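Monday, 7:40 start

Wash fastness, batch 3677, continued. Question is still whether the red bleed on the Castis cotton comes from the dye itself or from poor rinsing at the mill. Five swatches cut from the bolt end, each stitched to a strip of undyed multifiber and run at 40 degrees with the standard detergent. Liquor made up to 200 ml per swatch. Steel balls in all canisters except the control.

Control came out with light staining on the cotton stripe and none on the polyester. Swatches 2 and 3 stained the cotton stripe and the nylon, graded 3 on the gray scale. Swatch 4 graded 3-4. Swatch 5 had been given two cold rinses before the test and graded 4, same as the control. That points to loose surface dye. It does not clear the dye, as one swatch is not enough - repeat with three rinsed pieces from the same bolt end before writing to Hotau.

Note on the balance: it drifted again in the first hour. Reweighed swatches 1 and 2 after warm-up and used the second figures. First figures are crossed out on the sheet but left readable.

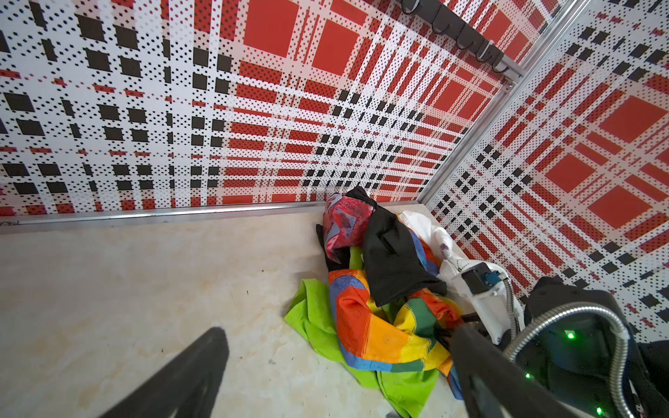
Grading multi-colored goods is the other open item. The Arango method assumes a solid shade, and the Pomell order is a check with red, black and off-white in the same repeat. A single grade hides what matters, namely whether the white picks up red where the two meet. A plaid like the one on the wall panels is the awkward case: large red squares and black squares with white bands between them, and small black dots on the white. Any pink cast would show in the white bands first, and the dots would make it hard to read against the gray scale. Proposal: mask the swatch with a card window so only white is visible, grade that, then grade the red separately for change in shade. Record both.

Tried the card window on an old check offcut. Works with a narrow slot. With a wide one the red at the sides pulls the eye and the grade drops by half a step. Cut a new card in neutral gray, the white one glares under the D65 tubes.

To do: rinsed repeats, three pieces. Order multifiber, down to the last roll. Ask Hotau for the soaping temperature on 3677, missing from their sheet. Canister 6 seal is perishing - do not use until replaced.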